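Kapitel 7
Simulationspakete für die Greifaufgabe: Auswahl und Beurteilung

Lernziele
Nach diesem Kapitel können Sie
den Lieferumfang eines Simulationspakets lesen und mit einem eigenen Bedarf vergleichen,
eine Probeaufgabe für die Vorführung beim Anbieter formulieren,
die Ergebnisse eines Testlaufs so protokollieren, dass eine andere Person sie nachvollziehen kann.

7.1 Ein Betrieb sucht ein Paket

Anneli Harju leitet die Arbeitsvorbereitung bei Berari, einem Hersteller von Holzteilen für Spielgeräte. Im März bekommt sie den Auftrag, eine Greifzelle zu planen. Der Roboter selbst ist noch nicht bestellt. Die Geschäftsleitung will zuerst wissen, ob die Teile überhaupt mit einem Zweifingergreifer aufgenommen und wieder abgelegt werden können, ohne dass man die ganze Zuführung umbauen muss.

Für eine solche Frage gibt es heute fertige Simulationspakete. Man kauft oder mietet damit eine virtuelle Zelle, also einen Arm, einen Greifer, einen Tisch und eine Umgebung, und setzt die eigenen Werkstücke als Modelle hinein. In diesem Kapitel betrachten wir das Paket Findura der Firma Karunaratne. Wir haben es gewählt, weil sein Umfang klein ist und sich gut in einer Unterrichtseinheit behandeln lässt. Die Methode der Beurteilung ist auf andere Pakete übertragbar.

7.2 Was wird geliefert?

Ein Angebot für ein Simulationspaket besteht meistens aus drei Teilen, die man getrennt lesen soll. Der erste Teil nennt die Software und die Lizenz. Bei Findura gilt die Grundlizenz für 2 Arbeitsplätze, und die Laufzeit beträgt ein Jahr. Der zweite Teil nennt die Modelle. Dazu gehören der Arm, der Greifer und eine Sammlung von einfachen Objekten wie Leisten, Kästen und Platten. Der dritte Teil ist der Dienst. Darunter versteht man die Hilfe bei der Einrichtung, die Schulung und die Anpassung an eigene Werkstücke.

Anfänger lesen vor allem den ersten Teil, denn dort steht der Preis. In der Praxis entscheidet aber häufig der dritte. Cor Prins, der bei Karunaratne die Schulungen hält, rechnet für die Übernahme eines eigenen Werkstücks zwei Tage. Diese Tage sind in der Grundlizenz nicht enthalten. Wer das übersieht, vergleicht am Ende zwei Angebote, die gar nicht das Gleiche umfassen.

7.3 Die Probeaufgabe

Vor dem Kauf soll der Anbieter eine Aufgabe zeigen, die der Kunde gestellt hat. Eine Vorführung, die der Anbieter selbst ausgesucht hat, ist dafür weniger geeignet. Frau Harju hat die folgende Aufgabe geschrieben:

Auf einem Tisch liegen lange, dünne Holzleisten mit einem Etikett in der Mitte sowie ein länglicher Kasten. Der Arm soll eine Leiste von oben greifen, anheben, waagerecht halten und an einer vorgegebenen Stelle ablegen. Die übrigen Gegenstände sollen dabei nicht verschoben werden. Die Aufgabe wird mit wechselnder Anfangslage 300-mal wiederholt.

Man beachte, dass die Aufgabe keine Geschwindigkeit verlangt. Für die erste Beurteilung ist die Taktzeit noch nicht wichtig. Wichtig ist, an welcher Stelle der Greifer die Leiste fasst. Liegt der Griffpunkt neben der Mitte, so ist eine Seite länger und damit schwerer, und die Leiste kann sich zwischen den Fingern drehen. Ein gutes Paket bildet dieses Verhalten ab. Ein schwaches Paket befestigt das Objekt einfach am Greifer, sobald die Finger geschlossen sind.
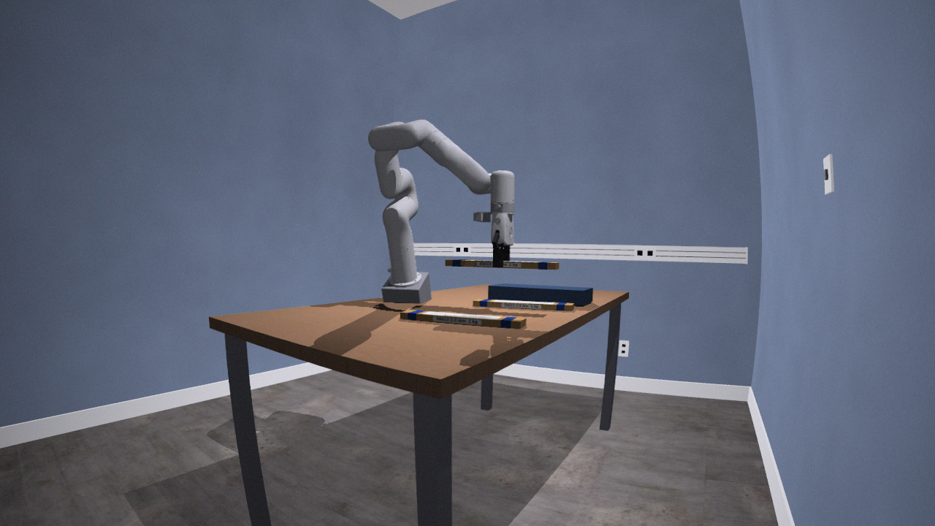 Um diesen Unterschied zu prüfen, verändert man in den Einstellungen die Reibung zwischen Finger und Holz. Wird der Wert stark verkleinert und die Leiste bleibt trotzdem ganz ruhig im Greifer, so wird der Kontakt wahrscheinlich nicht berechnet. Frau Harju hat diese Prüfung mit Findura durchgeführt. Bei kleiner Reibung kippte die Leiste, bei sehr kleiner fiel sie auf den Tisch. Das Ergebnis spricht für das Paket.

Weniger zufrieden war sie mit den Etiketten. Der Aufdruck wird zwar dargestellt, doch die mitgelieferte virtuelle Kamera konnte ihn nur aus geringem Abstand lesen. Für Berari ist das ein Nachteil, da die Teile später nach dem Aufdruck sortiert werden sollen. Das Zusatzmodul Stulo, das eine höhere Auflösung bietet, muss man extra mieten.

7.4 Das Protokoll

Zu jedem Testlauf gehört ein Protokoll. Es enthält mindestens die Version der Software, die Anfangslage der Objekte, den Griffpunkt, die eingestellte Reibung und das Ergebnis. Misslungene Läufe werden genauso eingetragen wie gelungene. Bei einem misslungenen Lauf notiert man zusätzlich, in welcher Phase der Fehler entstand: beim Anfahren, beim Greifen, beim Heben oder beim Ablegen.

Aufgaben zu 7.1 bis 7.4
1. Schreiben Sie eine Probeaufgabe für ein Werkstück aus Ihrem eigenen Betrieb. Umfang: höchstens 20 Zeilen.
2. Entwerfen Sie ein Formular für das Protokoll und tauschen Sie es mit einer anderen Gruppe.
3. Frau Harju überlegt, das Modul Stulo erst nach der Bestellung des Roboters zu mieten. Nennen Sie je einen Grund dafür und dagegen.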